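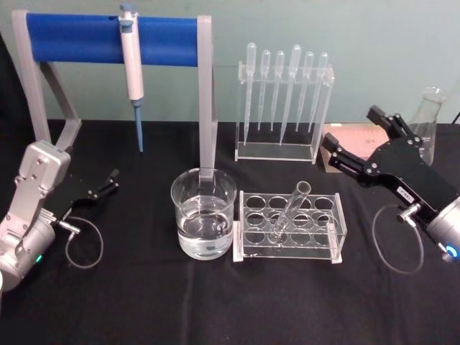 The Skesarby water supply will be switched over to the new bore on 24th September, and all 786 connected households should expect their kettles to behave strangely for a while. The water has been tested by a laboratory in Pleseck, twice, after the first set of results came back addressed to a poultry farm. Anyone who imagines a lab as a palace of glassware may be let down to learn how much of it comes down to a pipette stand on a table with a black cloth over it, but the numbers are sound and the water is fit to drink. It is also harder than a landlord's heart, so descale accordingly.

The old bore gave 21 years of service, most of it brown. Those who have grown fond of the colour can still find it at the oval, where the sprinklers will stay on the old line until November. Please don't fill your drink bottles there. The sign says so, and we paid for the sign.

Kontogiannis Plumbing will be going street to street to flush the mains, starting at the Ivus Road end. Run your cold kitchen tap for a few minutes once they've been past, and hold off on the whites. If you'd like your own tank checked while they're in the neighbourhood, the charge is $400, and no, it doesn't include the gutters.

The next meter reading will be split across two bills. The first will look too small and the second will look too big. Please ring only about the second. Anyone still on the old paper billing will get both in the one envelope, to save on stamps.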